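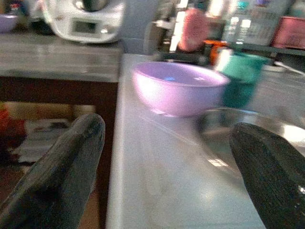 Chapter 7
Loss of Grip and Unplanned Release

7.1 Introduction

Earlier chapters dealt with faults that stop a robot. The present chapter is concerned with faults that do not. A robot that drops what it is holding will often carry on with its task, moving an empty hand to the next position and opening it as if nothing had happened. The fault may be noticed only when a person finds the broken item, and by then the cause can be hard to trace.

Household objects are a demanding test of grip. A bowl has a curved wall and a rim that may be thick or thin. Clear glass is difficult for many sensors to detect. Plastic may bend under a force that would be needed to lift a heavier dish of the same shape. For these reasons the tableware task is used throughout the chapter, although the methods apply equally to packing, sorting and laboratory work.

After studying this chapter, the reader should be able to:
explain the difference between a slip, a missed grasp and an unplanned release;
read a simple gripper log and place events in the correct order;
state what a gripper should do when power is lost;
write a short incident report that others can act upon.

7.2 The Flerville Incident

The following account is drawn from the training kitchen at Flerville, where a single arm with a two-finger gripper was being used to clear tableware. The gripper was a Trornell unit, and the arm was run by the Prustis control program.

On the morning of 3/29/18 the arm lifted a glass dish and began to carry it towards the sink. Part of the way through the movement the fingers opened. The dish fell to the floor and broke. The arm completed its path, reported success and started back for the next object. Guadalupe Bautista, the technician on duty, had stepped inside the marked area to collect the pieces before she saw that the arm was still moving. She pressed the stop button and was not hurt.

The first report gave the cause as a wet dish. This was a reasonable guess, but the log did not support it. A slip appears in the log as a gradual change in finger position while the closing force is still applied. In this case the force fell to zero first, and the fingers moved afterwards. The gripper had let go.

Further checks found a worn cable at the wrist. When the arm turned past a certain angle, the supply to the gripper was cut for 865 milliseconds. The gripper restarted and, as part of its normal start-up routine, opened its fingers fully. The same break had been recorded on two earlier occasions. On both, the hand had been empty, and the entries were cleared without further action.

7.3 Three Separate Failures

It is tempting to regard the cable as the whole of the matter. The review carried out at Flerville in April took a wider view and listed three failures, each of which would have deserved attention alone.

The first was mechanical. The cable had been fixed too tightly at the wrist and was bent sharply with every turn.

The second lay in the start-up routine. A gripper that opens on restart is convenient on the bench and unsafe in use. Unless there is a risk of trapping a person, the fingers should hold their last position until a clear command is received.

The third concerned the control program. Prustis treated the end of the movement as proof that the object had been delivered. No check was made on finger position or force during the carry – a check that the fitted sensors could have supported.

Section 7.4 considers each type of failure in turn, beginning with cables and connectors. Readers who have not yet met force readings should first return to the worked log in Chapter 4.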